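4.2 Does the grasp planner know what it is holding?

We tested the claim, made often in recent work on cloth handling, that a learned keypoint model gives the planner a usable idea of garment state. Our reading of the results is less cheerful. The Husar planner was run on 800 T-shirt trials with the Stanov keypoint model, trained on 3247 labeled views. It proposed two grasp points in nearly every trial. Whether those points meant anything is a separate matter.

The planner scores a pair by distance and by how flat the cloth between the points looks. It has no term for which part of the shirt each point belongs to. A shoulder and a hem can score as well as two shoulders, and we found 74 trials in which they did. Those trials were logged as successful grasps, which tells the reader something about the metric.

Dark fabric makes this worse. In Figure 3 both grippers have hold of the upper edge of a black shirt, but the outline is irregular, the edge steps down partway across, and the piece sticking out at the lower left could be a sleeve or part of the hem. Two annotators disagreed on such cases more often than we would like.
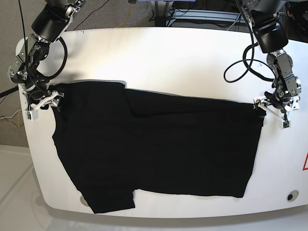
Figure 3. Two-point grasp on a black T-shirt.

4.3 Replanning after the first grasp

Fusel adds a second look once both grippers have closed. We doubt that it helps much. The same model is asked the same question, and it tends to give the same answer.

Comments (2)

Dorin Dinu: Did you try the planner with the flatness term switched off? I suspect it does very little.

Uliana Lytvynenko: The 74 should be in the abstract.

This site uses cookies to remember your reading settings. Accept | Manage

Contact | © Plallard | Back to top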